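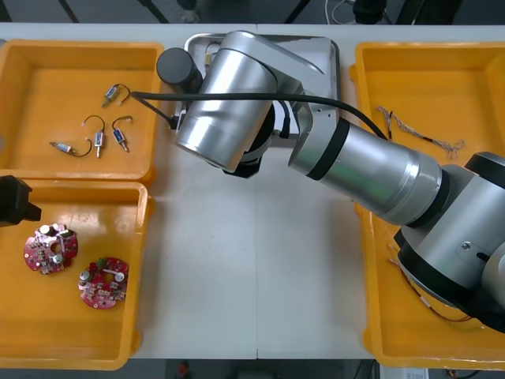 *yellow trays, metal tray, white table*

**Kuruc's The Salt Ledger - worth finishing?**

**pagemold** - 12/23/24
On page 325 of 633 and stuck. Loved the opening, the sisters, the whole ferry thing. Then the grandfather's letters start and it's 50 pages of grain prices. Does it pick up?

**tinroof_reads**
Yes. Push thru. The letters pay off in part 3, when Zostum burns and you finally get why he kept writing down what everything cost. Cried on a bus.

**dogeared77**
Disagree. Finished it, wish I hadn't. Kuruc can write a sentence but the ending is a cheat - the younger sister just shows up again? After all that?

**tinroof_reads**
She's in the ferry chapter. Woman with the green coat. Go back and look.

**dogeared77**
I did look. One line, 500 pages earlier. Not fair play imo.

**Ottoline_B**
Which edition do you have? The Wemis paperback has a family tree up front, helped me alot. My library hardcover didn't. Also the print is tiny in the Wemis, fair warning.

**pagemold**
Wemis. Didn't even see the tree, it's stuck behind the title page. ok that explains the two Antons.

**halfcalf**
Skim the letters, read the last one properly. Did that in May for book club and didnt miss a thing. Her first one, Bromley, is way shorter and better if you want to bail.

**tinroof_reads**
Skimming the letters is skipping the book!! But yes, Bromley is great.

**pagemold**
Giving it till part 3. Will report back. No more spoilers pls, dogeared.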